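Ein Roboter lernt in der Spielküche

Wie bringt man einem Roboter bei, in einer Küche zu helfen? Eine echte Küche ist dafür am Anfang ziemlich unpraktisch. Die Herdplatten werden heiß, Gläser gehen kaputt, und alles ist groß und schwer. Deshalb üben viele Roboter zuerst in einer Spielküche.

Die Firma Otolach verkauft dafür einen Bausatz. Er heißt Skekia und ist für Schulen und Werkstätten gedacht. Zum Bausatz gehören ein Roboterarm mit Greifer, ein Computerprogramm und ein Heft mit 75 Übungen. Die Spielküche kann man dazubestellen oder eine eigene nehmen.

Was macht ein Greifer?

Der Greifer ist die Hand des Roboters. Er sitzt ganz am Ende des Arms. Du spürst mit deinen Fingern, ob etwas glatt oder rau ist, und drückst von selbst fester oder lockerer zu. Der Roboter kann das nicht von allein. Man muss ihm zeigen, wohin er fahren soll und wie fest er zupacken darf.

Beim Üben geht es immer um kleine Aufgaben. Eine davon heißt: Lege das Gemüse in die Pfanne. Für dich sind das ein paar Sekunden. Für den Roboter besteht die Aufgabe aus vielen einzelnen Schritten - hinfahren, absenken, zugreifen, anheben, wieder hinfahren, loslassen.
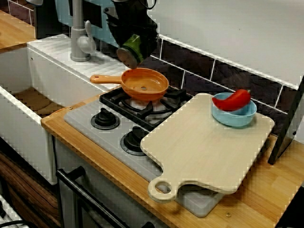 Der Greifer über der orangen Pfanne. Die rote Spielzeug-Chilischote liegt auf der hellblauen Schüssel.

Wie lernt der Roboter?

Zuerst steuert ein Mensch den Arm. Das Programm merkt sich jede Bewegung. Dann wird die Aufgabe wiederholt, und zwar oft. Ans De Bruijn leitet einen Technikkurs für Kinder in Woltham. Ihre Gruppe hat eine einzige Aufgabe 122-mal vorgemacht, bis der Roboter sie allein versuchen durfte. Am Anfang griff er oft daneben.

Zwischen den Versuchen werden die Sachen ein Stück verschoben. Der Roboter soll nämlich auch dann zurechtkommen, wenn die Schüssel einmal woanders steht.

Für wen ist Skekia geeignet?

Otolach empfiehlt den Bausatz ab 11 Jahren. Beim Aufbau muss ein Erwachsener dabei sein, das dauert fast fünf Stunden. Solange der Arm sich bewegt, bleiben die Hände weg. Am Gerät gibt es einen Schalter, mit dem man ihn sofort anhalten kann.

Kochen kann der Roboter damit noch nicht. Er lernt das Greifen und Ablegen, und das braucht er auch für andere Arbeiten, zum Beispiel beim Sortieren von Schrauben.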